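Workshop > Panels & Boards > Upright boards

Skova upright board, pale cream
Sold by Godau – item 402

Back in stock as of 2026-07-28. Same board as before, same price, new supplier for the packing only.

Tall board, stands upright, pale cream face with soft banding. Corners eased a little so you don't catch your sleeve. Good for a divider, a bench end, the side of a shelf bay, whatever. We use them in our own shop in Sustedley as bay dividers and they've held up since February.

What you get: one board, one bag of screws, one sheet of instructions (the sheet is bad, sorry, Josué is redoing it). No brackets. Brackets are seperate – see the rail page.

Fitting
Stand it on a flat floor. Fix low first, then high. Leave a gap if you're putting a second panel next to it, you will want to get a cloth down there. Pencil marks come off with a soft eraser, don't use solvent, it dulls the face.

Cutting – yes you can. Fine blade, tape the line, go slow. Cut edges need sealing, one coat is enough indoors. We don't take back cut boards.

Color varies board to board. If you need a matched pair put it in the order notes and Edem will pull 2 from the same stack. Adds a day or so.

Shipping: flat, corner guards on. Check the corners before you sign. Orders of 51 and up go on a pallet from Guimarães, ask for a quote frist.

267 shares | 4 comments

Xiomara Kowalczyk
Got a matched pair, very close in tone. Instruction sheet really is bad.

Ronaldo Amaral
Does it come in gray? Want it next to a navy wall and not sure the cream works

Everaldo Bragança
Ronaldo – I have cream against dark blue in my garage and like it fine. Shows dust less than I thought it would.

Josué Meireles (Godau)
No gray for now. New sheet is written, just needs drawings. Anyone who wants the draft, email the shop with your order number and I'll send it over.

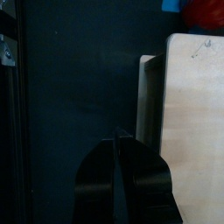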